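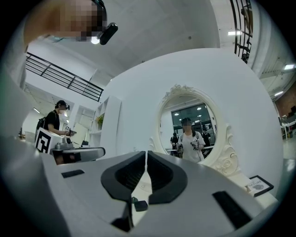

View from a Siven hand-held gripper, its two soft finger pads in the foreground, during a recording session. Headsets and a second gripper are in use behind.

Jetulwood opens orders for Siven hand-held gripper kit

Rental and purchase options for teams recording manual tasks without a robot on site

Trirnberg, 20 January 2022 - Jetulwood, which makes tools for robot training, has opened orders for Siven, a kit that lets people record everyday handling tasks with grippers held in the hand. The kit can be bought outright or rented by the month, and a supported recording service is available to customers who would like Jetulwood staff to help run their first sessions.

Siven is meant for research groups and automation firms that need recordings of people picking up, moving and putting down ordinary objects. The operator holds a gripper in one or both hands and wears a headset. A camera on the gripper records the finger pads and whatever is in front of them. The headset records a second view from the operator's head.

Each standard kit contains two grippers, one headset, a backpack for the recording unit, a set of printed markers for setting up the work area, chargers and a carrying case. The grippers have soft black finger pads, which can be changed without tools when they wear. Each gripper weighs 655 grams with the pads fitted. A full charge gives 70 minutes of recording, and the battery can be swapped between takes.

"People who tried the early version told us it was too heavy at the front," said Do-yoon Hong, head of product at Jetulwood. "We moved the battery back towards the handle and made the trigger lighter. It has made the grippers less tiring to use, and the recordings are steadier as well."

The wide lens on each gripper takes in a good deal of the room as well as the work. Operators and other people nearby can therefore appear in the recordings, including as reflections in mirrors and windows. The software that comes with the kit pixelates faces before files are exported. This step is switched on by default, and an account manager has to approve any change to it.

Several operators can record in the same space. Every kit has its own marker set, and the software keeps the files from each operator separate. At the end of a session, recordings are copied over a cable or a local network. An internet connection is needed only for software updates.

Trial use at Zacharias

Before opening orders, Jetulwood ran a trial with Zacharias, a Trirnberg company that develops automated handling for furniture and homeware warehouses. Operators there recorded more than 340 hours of tasks, among them clearing tables, placing goods on shelves and sorting small items into boxes.

Janka Bednárik, who leads data work at Zacharias, said the set-up time mattered most to her team.

"We had been using a fixed arm, and every change of room cost us most of a morning," she said. "With Siven we put out the markers, check the headset fit and begin. New operators still need a practice session. The usual mistake is closing the gripper too early, and they get past that fairly soon."

Changes made after the trial include a longer shoulder strap on the backpack, a louder tone at the start and end of each take, and a warning when the lens needs cleaning. Left-handed operators also asked for the record button to be moved, and it now sits on top of the handle.

Ordering and support

Siven is available in a standard kit with two grippers and a single kit with one. Spare finger pads, batteries and marker sets are sold separately. Rental runs for a minimum of 3 months and includes replacement pads. Customers who decide to buy during the rental period will have half of the rent they have paid taken off the price.

The supported recording service covers a visit to the customer's site, operator training and a check of the first files. It is offered in English and German. Jetulwood does not keep copies of customer recordings after the check is finished.

Prices are given on request, and kits are sent out in the order in which orders are received. Demonstrations can be booked through the Jetulwood sales office in Trirnberg.

About Jetulwood

Jetulwood designs and builds hand-held recording tools and software for companies and research groups working on robot handling. Its workshop, demonstration space and sales office are in Trirnberg.

Press contact: Jetulwood press office, Trirnberg. Further pictures and a technical data sheet for Siven are available on request.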